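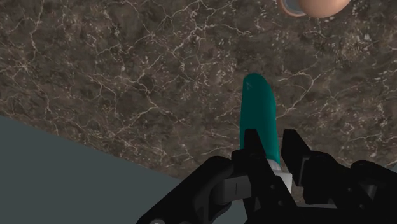

3.2 Fee agreements and scope of representation

The second part of the study looked at how family law offices in Priseddale describe the scope of their work when a client first signs on. We asked each participating office for its standard fee agreement and for the intake letter sent with it. Offices removed client names before sending anything to us. Of the agreements received, 142 were complete enough to code. The rest were missing pages or were drafts that had never been used with a client, and we set them aside.

Coding followed the scheme in Queiroz, with two changes. First, we separated limited scope agreements, in which the lawyer handles only a stated task such as preparing a support declaration, from full representation. The original scheme put both under one heading. Second, we added a code for what the agreement says will happen when a matter moves from negotiation to a contested hearing. This second code was suggested by Hanna Sobczak, who had noticed during the pilot that many agreements said nothing on the point, and that clients tended to learn of the added cost when the next bill arrived.

Both coders read every agreement. Where they differed, they discussed the passage and settled on one code, and the first reading was kept in the log. Most differences concerned the word "appearance." Some offices use it for any event at the courthouse, including a mandatory settlement conference. Others use it only for a hearing before a judge. We coded by the definition given in the agreement itself and marked the item unclear if there was none.

Retainers were described in three ways: as a deposit against hourly fees, as a flat fee for a stage of the case, or as a deposit that the client must refill when it drops below a set amount. The third kind was the most common in custody matters. Agreements for uncontested dissolution leaned toward flat fees, and these were also the shortest documents in the set. The notice period before a lawyer could ask to withdraw for nonpayment was stated in most of the refill agreements, and 60 days was the longest we found.

Figure 2 gives the share of agreements in each group that state when representation ends. The main result is that full representation agreements were less likely to do so than limited scope ones. A limited scope agreement nearly always names the final task. A full representation agreement often says that the work continues "through judgment," which leaves open who prepares a retirement benefits order or answers a later request to change support. Several offices told us they treat such orders as a new matter with a new deposit. Only 7 of the agreements said this in writing.

Figure 2. Agreements stating an end point for representation, by type of agreement and type of matter. Unclear items are left out.

We compared these results with the earlier set from Noda, where the local bar association circulates a model agreement. The Noda agreements used more uniform headings, but the end point was no more likely to be stated. The model form has a blank line for it, and the line was frequently left empty.

Some limits apply. The offices chose to take part, and those with weaker paperwork may have declined. We did not see bills or court files, so we cannot say how often the gaps led to a dispute. Agreements drafted with the Folico document package share much of their wording, and we counted each one separately even when the text was nearly the same. Collection closed in April, and agreements revised after that month are not included. Interviews with clients are reported in the next section.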